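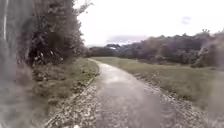

Section 4. Edging and Sweeping a Narrow Path

Revised 9 July 2018

This section of the Namatska path guide covers the part of the job most people end up loving: getting a clean line back where the paving meets the grass. You will need one dry afternoon for a short path, or a couple of them for a long one. Section 3 (cutting back shrubs) should be finished first, or you will be sweeping twice.

What you need

Stiff push broom, at least 18 bristle rows or whatever your store calls "outdoor"
Spring-tine rake
Half-moon edging tool or a flat spade with a straight blade
Uzor string line with both stakes
Hand fork and a bucket
Wheelbarrow or tarp
Gloves, boots with a proper tread, eye protection

If you bought the Ula kit, the fork, the string line and the gloves are already in the bag. The broom isn't. Buy a good one!

CAUTION: Old asphalt with a shiny patch on it may be slick. Test any dark or glossy stretch with one foot before you walk on it with a loaded wheelbarrow.

4.1 Walk the path first

1. Leave the tools at the start and walk the full length at an easy pace. Look down at the surface on the way out and at the edges on the way back.

2. Note where loose stones have moved onto the paving. Gravel travels farther than you'd think, especially on a bend or at the foot of a slope.

3. Note low spots. A small dip that holds water can stay as it is for now (see Section 6), but you want to know where it is before you start piling up sweepings.

4. Decide where the pile is going. Pick a spot on firm ground that you can reach with the wheelbarrow without crossing soft grass.

Note: Do the walk even if you know the path by heart. Our own test path is almost 110 yards long, we have been up and down it in all weather, and we still spot something new every season - a root lifting the surface, a run of clover that has jumped the border, a really nice patch of moss.

4.2 Rake back the loose gravel

1. Start at the high end and work downhill.

2. Hold the rake at a low angle and pull stones off the paving toward the side they came from. On a path with a gravel strip along it, that side is usually easy to guess.

3. Rake in sections of 20 feet or so. Finish a section completely before you move on. You will get a little thrill each time you look back at a finished one, and that keeps you going.

4. Where stones have spilled out over the grass, use your fingers or the hand fork. A spring-tine rake pulled hard through grass brings up more turf than stone.

5. Put clean stones back in the strip. Stones mixed with soil go in the bucket and can be rinsed later.

CAUTION: Never mow along a path until the stray stones have been picked out of the grass. A mower blade can throw a pebble a long way.
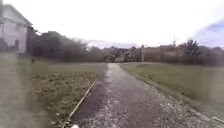
Serena Colombo wrote to us about this step after trying the first edition: "I always swept before I raked, and I was moving the same gravel four times. Now I rake, have a coffee, and sweep once. I also start with the worst side of the path while I still have the energy for it." We tried her order on our next path and have kept it ever since. The coffee is optional but recommended.

4.3 Sweep

1. Wait until the surface is dry enough that grit moves freely in front of the broom. Damp grit smears and sticks.

2. Sweep from the center out toward both edges, with short strokes. Long strokes flick stones back into the grass you just cleaned.

3. Go over rough or worn patches in 2 directions. Old asphalt has plenty of little hollows, and the broom will only reach into them if you come at them from more than one side.

4. Collect the sweepings as you go. Fine grit is useful stuff! Keep a bucket of it for winter.

5. Stop if the surface itself starts to come up in crumbs. Loose aggregate in a worn path can't be swept clean, and pushing at it makes the hollow bigger. Mark the spot with chalk and turn to Section 7.

4.4 Find the true edge

Here comes the fun part. A path that has been left alone for a few years is often wider than it looks, and the missing strip is waiting under a mat of grass and weeds.

1. Push the hand fork gently into the grass at the side of the path. If you meet something hard, move outward a little and try again, until the fork goes in.

2. Do the same every few paces. Mark each point with a small stick.

3. Run the Uzor string line between the first and last stick on a straight stretch. On a curve, lay a garden hose along the sticks and use that as your guide.

4. Stand back and look along the line from both ends. Adjust it until it looks right to your eye. A line that is perfect by the tape but looks crooked will bother you forever.

4.5 Clear the edging

1. Cut down along the string with the half-moon tool, rocking it from side to side. Overlap your cuts slightly.

2. Slice under the loose strip of turf and lift it away in pieces no longer than 12 inches. Longer pieces tear and are heavier than they look.

3. Where there is an existing edging strip, work along its top with the hand fork and tease out the grass and weeds. Keep the blade of the spade away from it. Old edging can be brittle.

4. Check each length of edging as it appears. Push it with your foot. If it rocks, pack soil behind it and press down firmly. If it has broken, leave the sound parts in place and measure only the gap.

5. For short gaps, new edging can be fixed with Drilex pins, one at each end and one in the middle. Tap them in by hand before using the mallet.

6. Brush the soil off the paving before it has a chance to dry there.

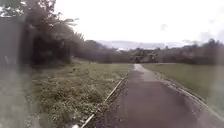 Do I have to replace the whole run of edging if part of it is broken?
Only the damaged lengths need to come out. Match the height of the old edging as closely as you can, and don't worry about the color, which will even out with the weather.

4.6 Finish the grass side

1. Trim the long tufts near the path by hand or with shears. Leave taller growth farther back if you like it. A rough bank with weeds in flower is a lovely thing beside a neat path, and the bees agree.

2. Fill any hollow behind the edging with sifted soil, slightly higher than the grass around it.

3. Sow a pinch of hard-wearing grass seed on bare soil. September is a very good month for this.

4. Water lightly and keep feet and wheels off the new strip until it has been cut once.

Note: Turf you lifted in 4.5 can be stacked upside down in a corner, grass against grass. Grigoris Tsoukalas supplied the stacking method printed in Appendix B, and it makes beautiful potting soil if you are patient with it.

4.7 Before you put the tools away

Rinse the rake and the half-moon tool, dry them and wipe the blades with an oily rag.
Wind the string line back onto its stakes without knots.
Count the Drilex pins back into the box.
Stand the broom on its handle, never on its bristles.
Walk the path once more, end to end, with a bucket for the last few stones.

Continue with Section 5, Gravel Strips and Borders.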